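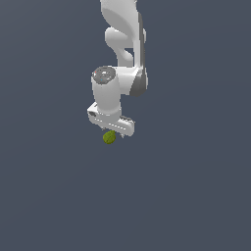
Undomell 3, simulador de manipulación: reseña tras un mes de uso

Instalamos Undomell en mayo para validar agarres antes de pasarlos a la célula. La instalación no dio problemas y el importador de modelos de Kineck leyó nuestro brazo a la primera, con límites articulares y masas correctos. El render es sobrio y suficiente para revisar poses.

El fallo apareció en la prueba de sujeción prolongada con objetos pequeños de superficie irregular. Lanzamos 3241 ensayos con los parámetros de contacto de fábrica. En torno al 9 % de los casos el objeto deslizaba entre los dedos a velocidad constante, sin que el registro marcara pérdida de agarre. La fuerza normal seguía dentro de rango y la bandera de contacto permanecía activa hasta la caída. Para un ensayo de seguridad es un defecto grave: el informe da por válida una pinza que suelta la pieza.

Annick Sandhu reprodujo el error en otro equipo y lo acotó al solver Kusia, que viene seleccionado por defecto. Con Thibodeau el deslizamiento desaparece, a costa de triplicar el tiempo de cálculo. Bajar el paso de integración con Kusia reduce los casos - no los elimina.

El soporte contestó a los nueve días y reconoció el problema. No hay fecha para el parche.

A favor: importador, consumo de memoria, exportación de trayectorias. En contra: documentación escasa sobre fricción y ningún aviso de deriva del contacto. Quien lo use debería comparar la posición relativa entre objeto y pinza en cada paso y no fiarse de la bandera.

Puntuación: 3 de 5, con Thibodeau activado.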